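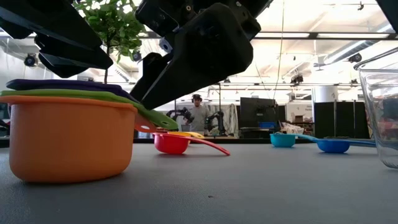 Category: Members' list – Kitchen and catering

Dear members,

The Kellska office has received the message below and replies for the benefit of all branches.

> Our Terneck branch has recipes in cups and others in grams.
> Which should go in the June booklet?
> Unathi Makhubela

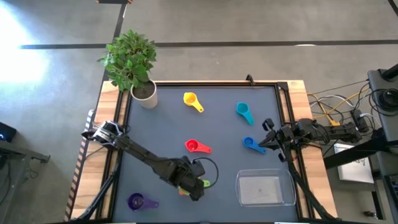
Recipes for the booklet should be submitted in grams and millilitres. Branches may add cup measures in brackets. Coloured plastic cups with short flat handles are acceptable for this – please give the size in words, never by colour.
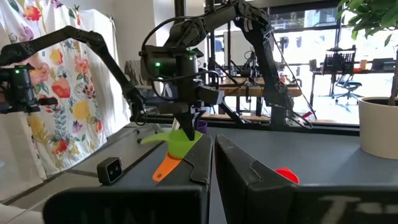

Limits for entries

Each entry may run to 300 words, and each branch may send 2 entries. Method and ingredients count towards the limit.

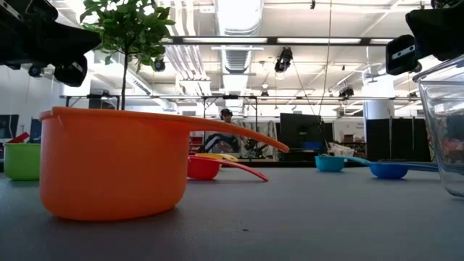
Titles and serving numbers do not. Entries received after the end of June will be held over.

Yours faithfully,
Kellska Members' Office

Recent messages
Karaca hall: oven bookings
Zoler branch: change of meeting time

Contact the list office | © Kellska | Back to top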